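Norbert Veres on mixing Zusa for a room of six-year-olds

Zusa is a song cycle for children and whoever brings them, performed by two musicians in front of a projected cartoon. It has played 31 dates since it left Finlow and it reaches the Herath Theatre in Litton in December. Norbert Veres wrote the songs, draws the animation and, on most nights, sets up the sound himself before changing into his stage clothes. We spoke by phone while he was restringing a guitar.

The show began as an album. Veres recorded it at home, mostly at night, with the vocals done close to the microphone at low volume. That became a problem when he took the songs on stage.

"The record is quiet," he said. "You can sing quietly into a microphone in a cupboard. In a hall with a few hundred children opening chip packets, the consonants go first. They lose the story and then you've lost them for the song."

His first fix was to turn the vocal up, and parents complained. The second was to take things away. The live arrangements now have no cymbals at all, and the bass part is played on a small keyboard with most of the low end rolled off. Veres says the overall level is lower than it was on the early dates and the words are easier to follow.

"I had a kick drum sample I was very fond of. It's gone. It sat under every verse and all it did was make the little ones in the front row put their hands over their ears."

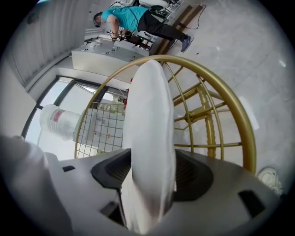
White finger pad and housing, close up.

The animation is run from a laptop at the side of the stage, and this is the part of the show that has changed most. In the Finlow version the pictures were a single fixed video, and the musicians played to a click in their earphones. If a child shouted something from the floor, there was no room to answer.

Veres has since cut the film into short loops, one for each verse and chorus. A loop repeats until he presses a foot switch, and the next one starts on the following bar. Title character Zusa, a moth who has been evicted from a lampshade, can be kept hovering over a rooftop for as long as the talking goes on.

"It's four bars of wing flapping. I've held it for three minutes in one town, over an argument about whether moths have knees. You can't do that with a fixed video."

The drawback is drawing time. Each loop has to join up with itself and with the one after it, so a small change to one scene usually means redrawing the start of the next. He draws on paper, scans the sheets and colours them on the computer. Line thickness was another thing he had to revise. The fine pen work on the album sleeve disappeared when projected onto anything bigger than a bedsheet, and all of it was traced again with a brush pen.

Asked whether the paper stage could be dropped, he was doubtful. "I've tried a tablet. The lines come out too even. I like a bit of wobble, and if I put the wobble in on purpose it looks like I put it in on purpose."
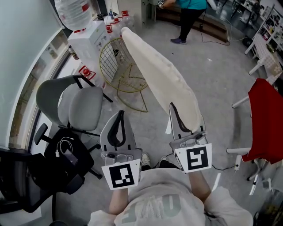
Length and running order

The set runs to an hour without an interval. Veres tried an interval early in the tour and dropped it after two shows, mainly on account of the queue for the toilets, which delayed the second half and left it playing to an unsettled room.

He puts the longest song second. His view is that attention is best once the audience has stopped looking around the hall and before anybody has asked for a drink. The slow songs are kept apart from each other, and each is followed by something with a hand clap on the off-beat. The clap is taught once, near the start, and reused in different keys.

"Adults can't do it," he said. "They drift back to the one and the three. The kids are fine until their parents join in."

Age range is a recurring question from venues. The Herath is listing the show for ages six and up, a figure Veres says he would lower for an afternoon performance and leave alone for an evening. There is one dark scene, in which the moth spends a verse inside a jar, and the house lights are kept on low throughout it.

What comes next

A second Zusa record is partly written. Veres wants to record it with the live arrangements, in a hall, with the keyboard bass and no cymbals, and then see whether it still makes sense through headphones. He has no release date and did not want to guess at one.

He is also considering a third player for next year's dates, to take over the foot switch. At the moment he changes chords with his hands and pictures with his left foot, and the join between the two is where most of the mistakes happen.

"There was a night the rooftop came up during the lampshade song and stayed up," he said. "We sang the rest of it about a roof."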